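Gripper Software Gallery: Trajectory Tooling at Pritby

Posted Jul 26, 2020 by Merike Kļaviņa

Breletura is the set of programs we use to turn hand-held gripper recordings into something a planner can work with. It reads the video and the motion data, lines them up, recovers the path of the gripper and writes out short segments that the control team can replay or train on. Most of it was written in Pritby by Yaqin Lu and Gareth Inskip, with the segment editor added by Mwajuma Massawe in June.

This page goes with the 4.0 notes. It covers what changed in tracking, time alignment and review, and what is still open. People who only want the settings can skip to the end.

Tracking used to run on each recording alone. If the view swung toward a plain wall or ceiling for too long, the estimate drifted and the rest of the recording was thrown out. The new version keeps a shared map of the room and tries to pick the path up again when it sees a part it knows. 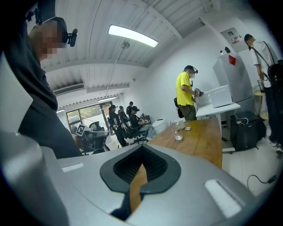
The map is built once per room and then reused. Moving people are the main source of bad points in it, so Yaqin added a filter that drops any feature that shifts against the rest between passes. Square markers help with scale, but a marker on something that rolls has to be left out of the fixed set. There is a list for that in the room file, and it is worth checking before a long run.

Out of 3871 recordings in the test set, 282 still lose tracking and do not recover. Nearly all of those have a fast turn in the first few seconds, before the map has been matched. Gareth is working on a delayed start that runs the opening part backward from the first good match.

Time alignment is simpler than it was. The old tool asked for an offset by hand. The new one compares rotation from the video with rotation from the motion sensor and picks the offset that fits best. When the two disagree over the whole recording, it stops and prints a warning — please read it, and don't just raise the limit.

The review screen now shows the path, the finger opening and the video on one time bar. Darius Bite asked for keyboard cuts, and those are in. Segments shorter than 36 samples are hidden unless you turn them on.

Settings for the Flundcombe machines:
Map reuse: on
Moving feature filter: on
Offset search: automatic
Short segments: hidden

Old room files will load, but they need to be saved again before the marker list can be edited. The Liepiņa export has not been updated yet and still expects the old segment names.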